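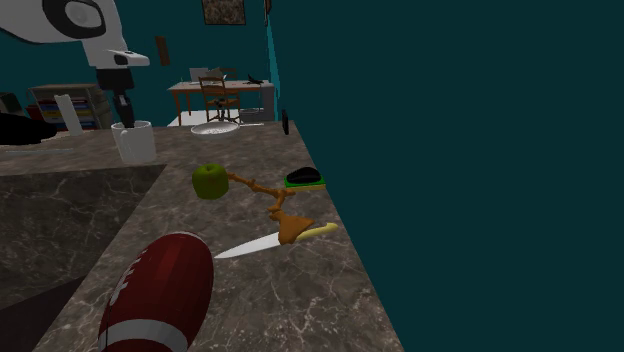
Kevser Yalçınkaya
Lecturer in Turf and Recreation Studies, Nogueira College

Figure 2. White robot arm with its gripper pointing down at a mug on a marble countertop (computer rendering).

4. Hole Location and the Time Spent on the Green

Most work on slow play looks at the tee sheet. Start the groups farther apart, the thinking goes, and the waiting takes care of itself. We were far more curious about the other end of the hole, and the seasons we spent at Brornivberg gave us a wonderful chance to look at it. The course has large, rolling greens with plenty of pinnable ground, a head greenkeeper who was willing to let us choose the hole locations, and members who turned out to love talking about both.

For each green we agreed with the greenkeeping staff on three kinds of location: open, middle and tucked. An open location had fairly flat ground on every side of the cup. A tucked one sat close to a ridge, a bunker or a false front. Everything else went down as middle. My colleague Sang-wook So and I rated the greens separately, then walked them together to settle the ones we disagreed on (the long back shelf on the seventh took us the better part of an evening). Locations were changed each morning before the first group, and the mowing height stayed the same for the length of the study.

Timing began when the first ball in a group came to rest on the green and stopped when the flagstick went back in. Groups of 2, 3 and 4 players were kept apart in the analysis, as a foursome will naturally need longer however friendly the pin. Observers sat well back from the putting surface and did not speak to players until they had left the hole.

The pattern we saw was clearer than we had dared hope for! Foursomes putting to tucked locations took almost 2 minutes longer on the green than foursomes putting to open ones. Pairs showed the same tendency, but much more faintly. Much of the extra time came before the first putt was struck, while players read the line from both sides and then waited for a partner to do the same. Second putts added to it, particularly on downhill slopes, where a careful lag often left more work to do.

What excited us most was how the delay spread. A tucked pin on a par three held up the group on the tee at once, and the one behind them soon after. The same sort of pin on a long par five did little harm, for there was space in the fairway to soak it up. This suggests that a course can keep its testing hole locations and still move people around at a pleasant speed – it just has to think about where in the round they fall.

Two cautions are in order. Brornivberg has a strong walking culture, and a course where nearly everyone rides may behave differently, with carts parked on the wrong side of the green and clubs fetched twice. Our observers also worked mainly in dry weather. We would dearly like to see the same measurements made on smaller, flatter greens, and Section 5 sets out how a club could collect them with a stopwatch and a daily pin sheet.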